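**1/** Notes on the Vancombe Pass road for anyone towing or riding over it. August 2018, after the May resurfacing. Summit elevation is 3,895 feet, per the sign at the pullout.

**2/** Length from the Zurness junction to the lake gate is 8 miles. The east side holds a steady grade with two switchbacks. The west side is steeper and has no guardrail below the second cattle guard. 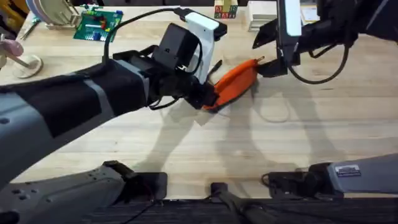 Wing-sze Kuo: Is the west side still one lane at the culvert? We met a trailer there in May and had to back up to the turnout.

**3/** Still one lane. Uphill traffic has priority, and the sign saying so faces the wrong way for anyone coming from the lake. Turnouts are on the creek side only.

**4/** Fuel: none on the pass. The pump at Zurness closes at 8 in the evening and takes cards only. The next one is in Sayegh, on the far side. 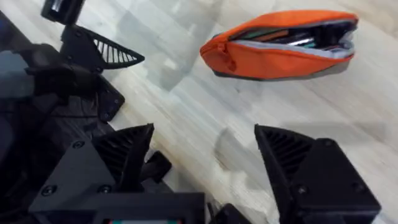 ## Lodging and camping

**5/** Falter Lodge has cabins with wood heat and shared showers. No cell service in the cabins. The porch of the main building gets one bar, depending on carrier. Bring your own towels.

**6/** Lake campground sites are first come, first served. Posted vehicle limit is one per site, and it is enforced. The upper loop has shade. The lower loop has the water tap.

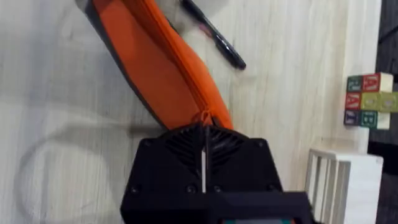 **7/** The upper loop also has the shorter walk to the trailhead, at the cost of hauling water uphill. Two collapsible jugs will cover a night's cooking for four people.

**8/** Trail to the fire lookout starts behind the restrooms. The benchmark at the junction reads 2,387, which is a station number and has nothing to do with elevation. Yuk-lan Yip's older route notes treat it as feet, so ignore that line if you have a copy.
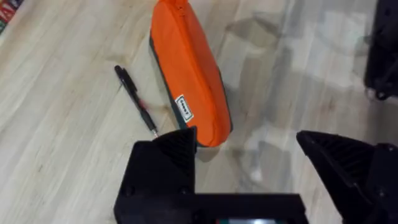
**9/** The rest of those notes hold up. The creek crossing is still on stones, and the spur to the left after it still dead-ends at a washout.

**10/** Gate at the lake end is locked after the first snow. Check the board at Zurness before driving up, and allow extra time if you have to return by the same side.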